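Bisirik: a bathroom cleaning set, shown by hand

README, last changed 5/6/21
Kept by Nassoro Odera

What you get

Bisirik is a set of 1595 recordings of people cleaning a toilet with a gripper in each hand. There is no robot in the room while we record. The person doing the cleaning is the teacher, and the grippers they hold have the same fingers as the ones on our two-armed machine, Kemura. Whatever the person can pinch, lift and scrub with those fingers, Kemura should have a fair shot at too. We love working this way! A new person can pick up the grippers and be giving useful demonstrations the same morning.

Each recording holds three video streams (head, left gripper, right gripper), the opening of both grippers over time, and the path of each gripper through the room. The paths come from the printed marker cubes on the grippers.

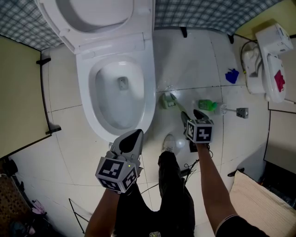 The head stream is the one to start with if you are new to the set. It gives you both arms and most of the floor at once, and it is the easiest to follow by eye when you are checking labels. The gripper streams are harder to watch but our policies lean on them far more, especially once the fingers are close to the rim.

Tasks

lid_up: raise the lid, or the lid and seat together
lid_down: the reverse
brush_bowl: pick up a brush, scrub inside the bowl, put the brush back down
wipe_rim: pick up a cloth and wipe the rim
bottle_move: pick up a bottle and stand it somewhere else
tidy: gather things off the floor, in any order

A recording can hold more than one task. The file tasks.csv gives the first and last video frame of each, so you can cut them apart or leave them joined. We leave them joined for training — the moves between tasks are worth learning too.

brush_bowl is by far the fussiest. A thin handle likes to roll in the fingers, and you will find plenty of regrasps. Please don't filter those out before you have tried training with them. Our first policy without regrasps dropped the brush and then stood there with an empty hand.
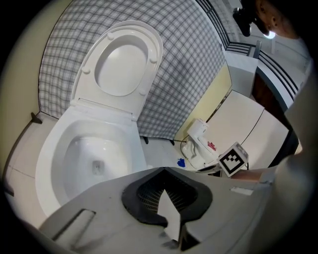 4 min read

Folder layout

bisirik/
 recordings/
 0001/
 head.mp4
 left.mp4
 right.mp4
 grip.csv
 path.csv
 tasks.csv
 splits/
 train.txt
 test.txt
 calib/

grip.csv has one row per reading, with the time in seconds and the opening of each gripper in millimeters. path.csv has position in meters and rotation as a quaternion, w first. Yes, w first. The older loader in Nyamweya wants w last, so pass the flag quat_last=True there or your arms will fold up in a very odd way.

All three videos share one clock. The grippers use wide lenses, and the video is stored as it came off the sensor, with the curve still in it. If you want it flattened, the lens files are in calib/ and the script flatten.py reads them. We train on the curved video and have been happy with it.

The test split has 59 recordings. Keep them out of training, please, even for tuning.

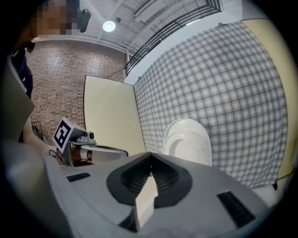 Known issues

Marker loss. When one arm passes in front of the other, a cube can drop out of view. Those rows in path.csv are filled from the nearest good readings and have filled=1 in the last column. Skip them if you need exact paths.

Short clips. Anything under 600 video frames was removed in the December cleanup. The numbers of the removed recordings were not reused, so the folder names have gaps.

Long clips. Video longer than 4000 frames is split in two, with the second part named b. Both parts always sit in the same split.

Faces. Faces of people near the setup should be blurred. If you spot one we missed, write to Nassoro with the recording number and it will be fixed in the next version.

Running it

Install the Skorau tools, then:

skorau get bisirik
skorau play bisirik/recordings/0001

The player shows all three streams side by side, with the gripper opening drawn underneath. Press the space bar to pause and the comma and period keys to step. It's a great way to lose an afternoon — watching a good wipe_rim one step at a time taught us more about grip force than any of our plots.

If you train something on this, send us a video of it running, failures included!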